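Havia: learning to fold and pair soft things from hand-held gripper recordings
Frequently asked questions about the method and the first results

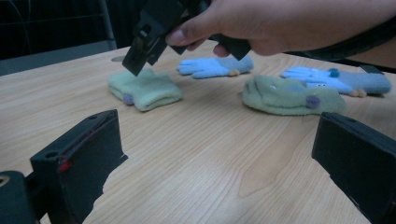 Plukivcombe Robotics Notes, Issue 8

Last updated November 30, 2024

What is Havia?
Havia is a method for teaching a two-finger robot gripper to handle small knitted and fleece items. A person does the task with a gripper held in the hand, the camera on the gripper records it, and a policy is trained on these recordings. No robot is needed during the recording. The work is done at the Clornotis lab in Plukivcombe.

Why gloves and mittens?
We wanted objects that are soft, cheap and different from each other in shape. A mitten can be folded into a rough rectangle and will mostly stay so. A glove has five fingers, and each of them can bend under the others. The light green mittens and the light blue gloves also have small pompoms, and these became important for the results (see below).

What exactly is the task?
There are two parts. First, each mitten must be folded once. Second, the items of the same kind must be brought together. We score the parts separately, because a policy can be good in one and poor in the other.

How much data did you use?
The training set has 2295 recordings. We kept 115 more for testing and did not look at them before the settings were fixed. Recordings where the item fell from the table were kept in the training set, if the person picked it up and continued.

Does the number of recordings matter so much?
Up to 1000 recordings, yes, every addition helped the folding. After this the folding score became almost flat, but the pairing score was still growing. Our reading is that folding is a short motion which is learned early, and pairing needs more variety in how the items lie on the table. We have not proved this.

What is the Meinecke score?
It is our measure for a fold. We compare the outline of the item after folding with the outline of a fold made by a person, and we allow rotation. It does not punish a small bulge at the fold, as thick knit always makes one. It also cannot see if the inside layer is wrinkled – this is a known weakness.

Does the policy use the pompoms?
Partly. When we covered the pompoms with cloth of the same color as the item, folding stayed nearly the same but pairing became clearly worse. We think the policy learned the pompom as a sign of where the cuff is. For gloves without pompoms you should expect weaker results.

Is the light a problem?
Yes, more than we expected. Our table has a light wood-grain top, and with lamps from above it gives a bright reflected band. Pale knit on this band has weak edges. We tried a gray cloth on the table and the grasp errors were fewer, but we went back to the bare table, as most tables people have will reflect something.

Can I use two grippers?
The recording tool accepts two. The results on this page are for a policy which controls one arm only. Two-arm training is started and we hope to add numbers in December.

Which finger shape do you recommend?
Flat plates. We tried curved fingers at first, and they pushed the fleece away before closing. With flat plates the best approach is from above, with the jaws angled down and nearly touching the item – then close slowly. People who close fast produce recordings that the robot cannot repeat well.

Will it work with towels or shirts?
We did not test it. The items in our set are all small enough to be moved with one grasp, and a shirt is not.

Is the data public?
Not yet. We are still checking the labels for the pairing part. The training code can be requested from the Clornotis lab, please write which gripper you have and how its camera is mounted.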